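Why Some Kids Need a Break From Noise

12 shares | 3 comments

Some kids hear the lunchroom as one big roar. Trays bang, chairs scrape, and everyone talks at once. For a child with sensory differences, those sounds can hurt or make it hard to think. Many autistic children feel this way, and so do some children who are not autistic.

Your brain sorts sounds all day. It turns some down, like a fan, and lets others through, like your name. In some brains the sorting works differently, so the fan and your name seem just as loud.

At Alholm School, 92 students share one lunchroom. There is a quiet room next door with 2 beanbags and a lamp. Any student can show a blue card and go there. Most stay for a few minutes and then come back.

If a classmate covers their ears, you can help. Lower your voice. Don't grab them or crowd around. Ask one short question, such as "Do you want to go outside?" Then wait, as it may take a while to answer. 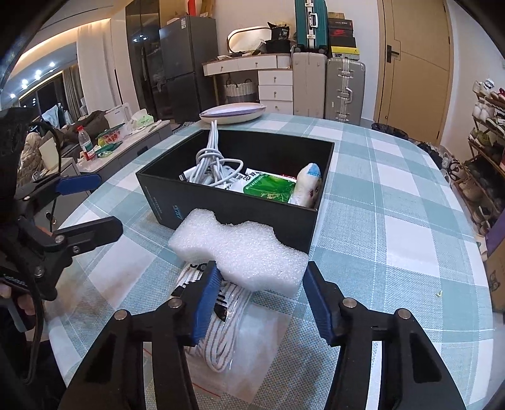 Some kids wear headphones or earplugs in loud places. Ask before you touch them. If you need a break from noise too, tell a teacher or another grown-up you trust.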